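Makers' Bench Forum > Grippers and End Effectors > Kits and Services
Thread: Helteo hand-held gripper kit, worth it or not?
Page 1 of 2

parallax_pete wrote:
Has anyone here put real hours on the Helteo hand-held kit? The shop page says the fingers are rated for 4,000 cycles "before service" and I can't find a word on what service means. New fingers? New bushings? Mail the whole thing back? I run a small fixture shop and we want to record pick-and-place demos for a used arm we bought in May. I don't mind paying for a tool that works. I do mind paying for a nice product page.

wobblejoint wrote:
Had one for 11 weeks. It's fine. The trigger is stiff for the first few days and then it isn't. Fingers come off with a small hex key. I would not call it a precision tool, and I don't think they do either if you read the manual instead of the shop page.

sprue_goose wrote:
"Rated for 4,000 cycles" by who? With what in the grip? Opening and closing on air is one thing, squeezing a steel block every time is another. I wrote to them and asked and got a PDF with the same sentence in a bigger font.

parallax_pete wrote:
Same PDF here. No load listed.

wobblejoint wrote:
Fair, they should list the load. But you're going to have that complaint with every kit at this price. The Barari one doesn't give a cycle number at all.

kerf_and_turf wrote:
Barari owner checking in. No cycle number, true, but they sell the pivot parts separately and they show up in a padded envelope on time. With Helteo you buy the finger pair or you buy nothing. That's what put me off.

My other gripe is the surface on those fingers. Plain hard block with nothing grippy on it. Try picking up a polished pin.

wobblejoint wrote:
You add your own pads. Everyone does. I use the thin rubber sheet from Cutunberg, 50 cents a strip, and it stays put if you clean the face first.

sprue_goose wrote:
So the kit needs pads that aren't in the kit. Noted.

wobblejoint wrote:
So does my vise.

Anyway, Pete asked about wear. This is from my set, looking down past the fingers at the white work surface. Open position, nothing in the grip.

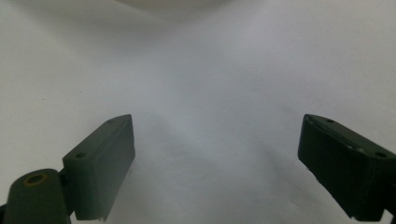

Vol. 2, No. 11

(Ignore the line above, the board sticks the club newsletter number under every upload.)

Look at the bottom corners. There's some roughness and small chips on the left one, and a little pale speck on top of the right one between the screw holes. No idea if the speck is a chip or just a scuff. None of it is on a part that does any work as far as I'm concerned.

parallax_pete wrote:
Thanks, that's more than the shop page shows. Is the ring in the hole at the pivot a bushing? Yellowish tan thing, lower left.

wobblejoint wrote:
I think so. I haven't pushed it out to check and I'm not going to while it's moving fine.

sprue_goose wrote:
I read that photo differently. Ragged lower edge on the left finger after 11 weeks? On a part they want you to replace as a pair? You can't tell me the edges are cosmetic when the whole selling point is repeatable contact. And you can't see the inside of the pivot, which is the bit I'd worry about.

wobblejoint wrote:
I can't tell you it came out of the box perfect either. I didn't look that closely on day one. Maybe it was rough then.

kerf_and_turf wrote:
That would be worse!

sprue_goose wrote:
It would. Either it wears early or it ships with rough edges. I'd want to know which before I paid.

thumbscrew_tess wrote:
I think you're both being hard on it. I've used the Helteo at work and the Thân service for a bigger job, where they lend you the tool, you send in your recordings and they clean them up. The tool was never the weak link. Bad lighting and people rushing the grasp cost us more takes than any finger did. If you're only recording demos, a rough corner away from the contact face doesn't matter.

parallax_pete wrote:
What did Thân charge, if you don't mind saying? Their site wants a phone call.

thumbscrew_tess wrote:
Don't know the total, it went through purchasing. I do know the minimum was 50 recordings and we had to redo 2 of them. Turnaround was slower than promised. Support was decent on the phone and useless by email.

kerf_and_turf wrote:
A service that won't print a price is a service I don't call.

thumbscrew_tess wrote:
Your choice. It saved us a lot of file sorting.

parallax_pete wrote:
OK, where I've landed. I'm asking Helteo for two things in writing: the load behind that cycle number, and whether they'll sell the bushing by itself. If they say no to both I'll look harder at the Barari. Wobble, could you measure the play at the tips when you get a minute? Feeler gauge is good enough.

wobblejoint wrote:
Can do it Tuesday. I'll measure with the pads off — otherwise you're just measuring rubber.

sprue_goose wrote:
Measure both fingers separately, please. If one side is looser than the other I'd like to see that number too.

wobblejoint wrote:
Both sides, fine. Will post them on page 2.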